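Ticket: Drerier hand tool, jaws not closing evenly on thin parts
Opened by: Darius Stankevičius
Assigned to: Mark Anthony Policarpio
Status: Open, waiting on parts
Priority: Normal

Problem
With the ribbed fingers fitted, the Drerier hand-held gripper misses small flat pieces. The left finger touches the table first and the right one stays a little high. Thick items are fine. The Chambi fingers did not do this on the same handle, but they slip on paper and I would like to stop using them.

Setup
Drerier handle, ribbed fingers, white mounting plates, Vudov controller logging jaw width and camera together. Handle has 3,000 cycles on it. Both finger sets were run on the same handle with the same trigger spring.

Log

Darius: Swapped back to the Chambi fingers to rule out the handle. 15 picks on a flat piece, 2 misses. Put the ribbed ones back on, same piece, 15 picks, 11 misses. Nothing else changed between the runs.

Mark Anthony: Please re-zero the jaw width in Vudov with the fingers fully closed and try again. The offset from the old fingers stays in the profile unless you clear it by hand.

Darius: Cleared and re-zeroed. Width now reads correctly when closed. Misses are the same, so it is not the reading.

Mark Anthony: Then it is mechanical. Take both plates off, check for burrs under them, and tighten the screws a bit at a time, alternating sides. Don't run one screw all the way down first. Also check that you don't have two left plates. Mistwood shipped a bag like that in May.

Darius: Plates are one left, one right. Found a burr under the right one and filed it flat. Refitted as described. Better, but the right finger still sits high when the jaws close.

Mark Anthony: Do you still have the gap centered in the camera view when the jaws are open? If it has moved to one side, the carriage is off and new plates won't help.

Darius: Checked at the wooden table in the corridor, jaws open.

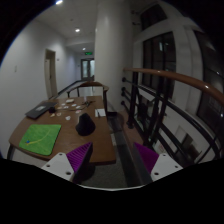

Mark Anthony: OK, I would leave the carriage alone for now. Order a new right plate from Mistwood and keep the filed one as a spare. Until it arrives, use the Chambi fingers for flat parts and the ribbed ones for everything else. Save them as separate Vudov profiles so the zero doesn't get mixed up again.

Darius: Done. Profiles saved under both finger names. Plate is on order. I will repeat the 15 picks with each set when it gets here and post the counts. Leaving the ticket open.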